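Peltard swap room opens its doors again

3rd February

The Peltard swap room is back after its summer break, and what a first morning it was! The line stretched past the bakery before opening, and 104 households came through by noon with toys, kitchen bits, clothes and plenty of shoes.

Everything dropped off goes into big grey bins first, then gets sorted onto the shelves by colour and size. It's slow work, but it's a great way to see what the neighbourhood has been hanging on to. 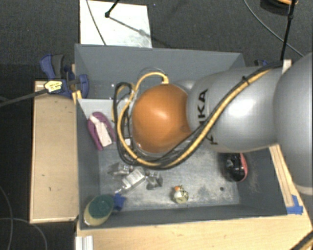

Odd shoes get their own shelf this year, so if you're missing one, come and have a look – 17 pairs were matched up again last October. Clean packaging is welcome too, and goes to the craft table run by the Astum playgroup.

The room is open every morning until the end of the month, at 40 Atance Street. Entry is free, and you don't need to bring something to take something home. Bring a bag, though – you'll want one!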